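Left Arm

The fault came up at ten past four on a Thursday, and Jucélia Caldeira wrote it in the book before she did anything else. Torque limit, left arm, joint three. It was the second one that week. The first had been cleared by the night shift and nobody had put down what they thought had caused it.

The cells at Prarnbridge stood in two rows down the old packing hall. Each had three walls, a floor, a rail and a pair of arms. The arms folded what the laundries sent, and what they couldn't fold they put aside. Cell nine was the one with the ribbon and flower paper. Bondham, who ran the contract, had chosen a different paper for every cell so the software wouldn't get too used to one background. The fitters called nine the bedroom.

She stood at the guard and watched it start the next piece, a dark blue knit. The left arm went out to the far edge and took hold of a corner. The right arm came over and waited. 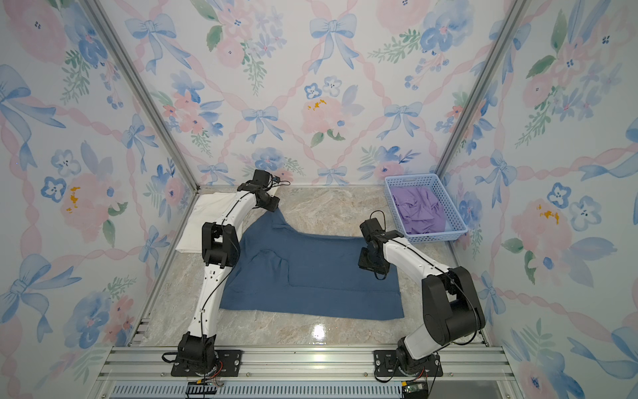
She had been told to watch for waiting. Ferraro, who trained her, used to say that an arm in trouble would hesitate before it tripped, and you could hear it if the compressors were off. The compressors were never off in December. She put her palm flat on the outside of the guard instead and felt the hum come through the panel.

The knit came up a little at the back and she counted under her breath. At four the pitch changed. At six the screen beside the cell showed 970, and the limit was 2000, so there was nothing wrong with that. She wrote it down anyway.

"Is it doing it?" Bondham said. He had come down from the office with his coat on.

"Not yet."

"I've a van at five."

"I know you have."

He looked at the screen and then at the arm. He had bought the cells second-hand from Ustix when Ustix closed its northern site, and he took faults in them personally. He asked her whether she could turn the limit up. She said she could, and that she wasn't going to. He asked what the limit was for. She said it was for the day somebody had a hand in there.

"No one's got a hand in there."

"No," she said.

He went to see about the van.

She let the cell carry on. It should have laid the knit down square in the middle, taken the two near corners and brought them back. She had watched it do that hundreds of times. What it did now was keep hold with the left and go on pulling, back and across into the corner, until the garment was strung out over the floor and the gripper was up against the white cloth.

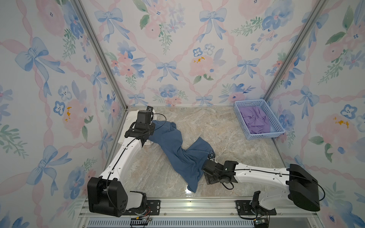
Cell nine, left arm in the back corner.

The number went to 1400 and then to 1900. Jucélia had her thumb on the stop. The arm held where it was, pushing at a place it couldn't go, and the number sat just under the limit and shook.

She pressed the stop.

Both arms locked. The lamp over the cell went from green to red, and a man at cell six turned to look and turned back. She noted the time and the number. Then she went round the side, hung her tag on the isolator, put her padlock through it and tried the start button twice, which was the drill. Nothing moved. Only then did she open the guard.

It took her twenty minutes to find. She went over the elbow first, because joint three was the elbow and the fault said joint three. She checked the bolts on the base plate and the plug behind it. She ran a finger along the thin cable that followed the arm, feeling for a nick, and there wasn't one. At the wrist the camera bracket had shifted. It was a very small amount, the thickness of a coin perhaps, but enough that the arm believed the middle of the floor was further off than it was. It had been reaching for a spot behind the corner. Joint three had only been doing as it was told.

She tightened the bracket and marked the screw head with a line of yellow paint so that the next person could see if it moved. Then she looked back through the book. The arm had done 3743 cycles since its last calibration. The sheet taped inside the cabinet door said every 2000.

She read the sheet again. Somebody had initialled it in the wrong column, and everyone after had followed down the same column, herself included. Her own initials were there twice.

The calibration took until a quarter to five. She closed the guard, took off her padlock and tag, and ran the cell at a quarter speed with her thumb on the stop and the wrist picture up on the screen. The gripper came down by the basket and took a pinch of blue at the corner of the shirt. 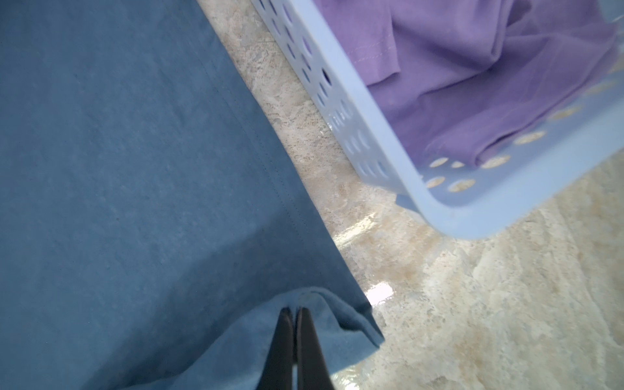 After five

The van left without the last crate. Bondham came back with his coat still on and stood beside her while she wrote.

"Bracket?" he said.

"Bracket. And the calibration was overdue."

"By how much?"

She showed him the page. He was quiet for a while. He asked who did the sheets, and she said they all did, and that she had signed two of the wrong ones. He asked whether that needed to go in the book. She had already put it in.

"Ustix would have kept it running," he said.

"They had a man hurt."

"That was a press."

"It was a press with the limit turned up," she said.

He took the pen off the top of the cabinet and put it down again. Then he asked her to check the rest of the row before she went home. She said that would be nine o'clock at the earliest. He said he'd pay it, and he went up to ring the laundry about the crate.

She brought up the wrist picture once more before moving on. The fingers were open and holding nothing, and the purple top was still in the basket where the day shift had left it.
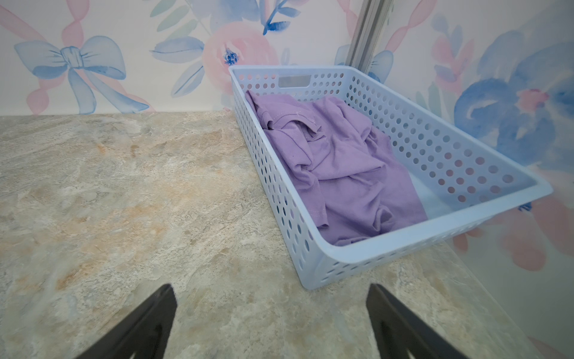

She watched for a full minute. The number stayed low. She wrote down the time, signed it in the right column, and carried the padlock along to cell ten.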